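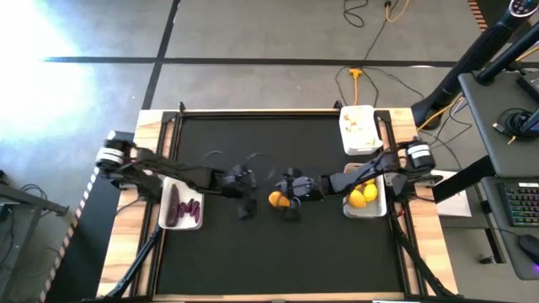 4.2 Coding of promotional posts

Posts by television actors in the Edham sample were coded for promotional intent in the four weeks before a series premiere. The unit of analysis was the post, with its caption and first picture read together. Picture content was coded before the caption was opened. Under this rule, two black robot arms reaching toward the center of a table, grippers nearly meeting (Figure 2), receive the code "object, no person," whatever series the caption names. Posts without a caption were kept. The final sample held 2000 posts, of which 50 were coded twice to check agreement. 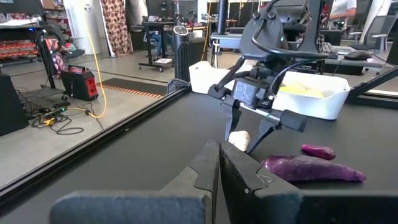
Caption tone was scored separately on the Vasconcelos scale, which runs from neutral to openly promotional. Replies were not scored. Coders assigned the lowest value when a caption named only what was visible; "two purple sweet potatoes," written under a picture of them on a black tabletop, would score at that level. A title, an air time or a channel name raised the score by one step each. The Flimulwood posts include many reshared trailers, and these were scored on the actor's added text alone. Disagreements were settled by a second reading in May.

Abstract Methods Results Figures References Next section

Contact Purkau Media Papers | Copyright | Back to top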